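20 Feb 2019
By the Plindside Reuse Study

Search this journal Enter keywords Go

4.2 Where the parts wait

Desktop computers are mostly air, a fact that becomes inconvenient only when the contents have to be put somewhere. Of the 169 towers processed at Plindside up to December, very few were slowed by a stubborn screw. They were slowed by the bench. A memory stick set down beside a case is, within a few minutes, a memory stick under something else, and the search that follows has no place in any published disassembly sequence we could find.

The Torard guidelines recommend "a suitable clear area" – advice that assumes its reader owns one. The Skunis layout instead gives each part a place of its own next to the case, and this is the layout we adopted for the remaining work (Figure 4).

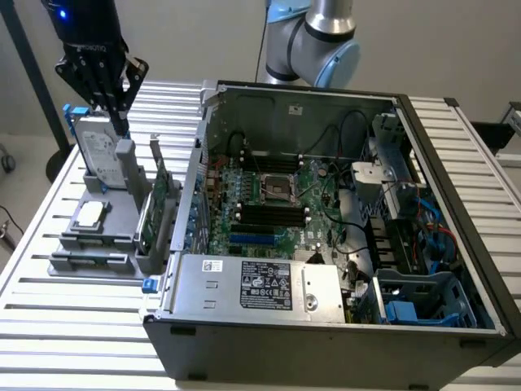 Figure 4. Open tower and parts fixture.

Part holders earn their space by keeping unlike things apart. A hard drive is a brick and will tolerate most company, while a circuit card has contacts that prefer to be left alone. In Figure 4 the drive and the green card both stand upright in the gray fixture, with a lower tray for a small white component, and the case lies on its side with the motherboard and power supply open to view. Standing parts also take up less bench, a commodity our earlier trials at Chien had spent freely on coffee.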